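Fitted sheet keeps popping off the corners, kid's bed

Posted by Despina Ene
2023-01-29

Ok so my son's bed. He has this space sheet, light blue, planets and rockets all over, he loves it and won't sleep on anything else. Problem is the corners. I make the bed in the morning, looks fine, next morning two of the corners are up under his back and he's on bare mattress. Every. single. night.

Mattress is a twin, Grenell, got it in July when we moved him out of the toddler bed. The sheet is older, came in a set from my sister so no packaging and the tag is washed blank. I think it might of shrunk? I do wash it warm and tumble dry. 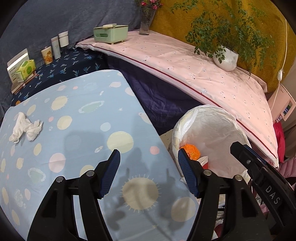 Anyway it does go on all the way, I just have to really yank the last corner. No topper, just a thin waterproof protector underneath, the crinkly kind. Is there a trick to this or do I need a new sheet? Would rather not buy one because then I have to explain to a 5 year old where the planets went.

Sorin Marinescu
suspenders. the elastic clip things that go under the mattress corner to corner. cheap, work fine

Lai-ching Tang
If you have to yank the last corner it's too tight, that's your whole problem right there. Measure the mattress depth, with the protector on. Then measure the sheet pocket, from the corner seam down to the elastic. You want the pocket around 2 inches deeper than the mattress so it tucks under properly. If it only just reaches the bottom edge it'll creep up as soon as he rolls over.

Things to try before you buy anything:

Wash cold, and hang it or dry on low. Won't un-shrink it much but stops it getting worse. If it's cotton you can stretch it a bit while damp, pull the corners by hand, then put it straight on the bed to check the fit and take it off again to finish drying.

Put on opposite corners first. Head left, foot right, then the other two. Spreads the pull out.

Check the elastic. Old elastic goes crunchy and doesn't spring back. If you sew at all you can open the casing and thread new in, took me one evening and I'm slow.

Also the crinkly protectors are slippery. I swapped ours for a Lashari one with a cotton top and the sheet moves a lot less.

Teodor Manole
we had the same thing w/ our daughters unicorn one. ended up cutting it and making it a flat sheet, tucked in tight over a plain fitted one. she was ok with that

Despina Ene
Thanks all. Measured, pocket is barely the same as the matress so yep. Ordering the clips tonight, will try the damp stretching thing too when I next do laundry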